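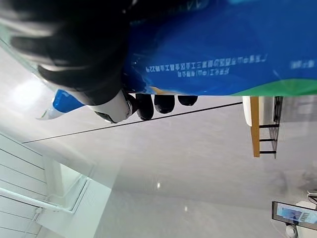 Figure 1. Wrist camera view, package held in the fingers. The wrist is rolled over, so the room is upside down.

Unit 4: Teaching by demonstration in the home
Course notes, Wumpini Opoku
Sternham, service robotics

4.1 Two ways of showing a task

In hand guiding, you hold the arm and move it through the task while the joint angles are recorded. In remote control, you stand away from the robot and drive it with a leader arm, a glove or a handset. Both give you a recording of joint positions, finger commands and camera images, which we call a demonstration.

Hand guiding is easier to learn. Its drawback is that your own hands and sleeves get into the pictures, and the policy may come to depend on them. Remote control keeps the pictures clean but you lose the sense of touch. New operators tend to squeeze too hard, and thin plastic packaging hides this because it creases under any grip.

Wrist images turn with the wrist. Do not rotate them upright before training. The robot will get them at the same angle when it runs, and the two must match.

4.2 Choosing a starting pose

Bathrooms are a good test of planning. The floor area is small, the counter has a hard front edge, and there is often an appliance on the other side. 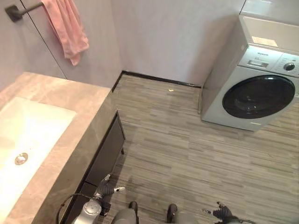 Before recording, drive both arms slowly to the limits you expect to use and check the clearance at the elbows. Look at the head view as well. If neither gripper can be seen from the starting pose, tilt the head down and start again. Vary the starting pose a little between demonstrations. In the Prallimby set, 28 demonstrations were recorded from exactly the same spot, and the trained policy failed when the base was moved by the width of a hand.

4.3 Small objects near a basin

Approach from the side with the fingers part closed. Pause before contact, then close in one movement. Long hesitations are learned along with everything else, so trim them or discard the recording.
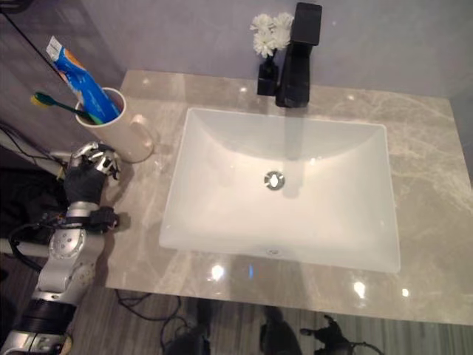 Figure 2. Robot hand at the counter, close to the mug with the toothbrush and toothpaste.

Glossy stone and chrome give bright spots that shift as the head moves. Leave the room lights alone during a session and write down which ones were on.

4.4 Exercise

Work in pairs with the Daher data set, which holds 2,168 demonstrations. Take the first 1,000 and mark each one keep, trim or discard, with a short reason. Compare your marks with your partner's and discuss any that differ. Upload the sheet to Trisow before the next class.

Reading for Unit 5: operator delay and how to measure it.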